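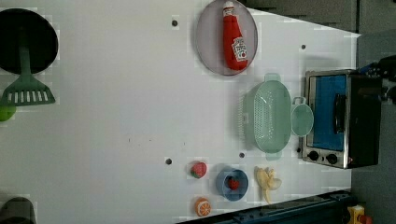 April 12, 2025. Table inventory and layout, play kitchen set. Entry by Oliwia Baran.

The purpose of this entry is to fix a standard arrangement for the kitchen items, so that any member of the group can restore the table between sessions. The previous arrangement, agreed in January, was recorded only in words and was read differently by Witold Brzozowska and myself. The toaster oven remains at the far edge, with the mint-green colander and the matching cup beside it. The ketchup bottle lies on the mauve-gray plate. The slotted spatula rests across the black frying pan. Toy fruit is kept along the near side, with one small red piece in the blue bowl.

Points agreed with Ntombi Mtshali

1. The plate is to be set down before the bottle. The bottle is laid on its side and must not be stood upright.

2. The mug stays next to the oven, on the side of the door, with a gap of 5 cm. It is to be left empty.

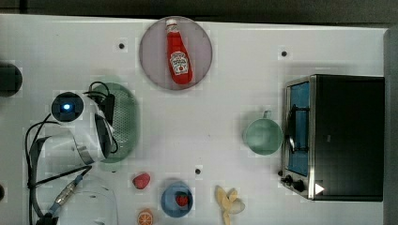 3. The banana bunch goes beside the blue bowl. The drilled holes in the tabletop may be used as reference points, but they are not to be filled or taped over.

4. Items are wiped with a damp cloth and returned to the Kundus crate at the end of the day. Allow 10 minutes.

Outstanding

Uthai Saithong to label the crate. Spare toy fruit still to be ordered from Griltar. Paper layout sheet to be kept in the drawer with the cloths.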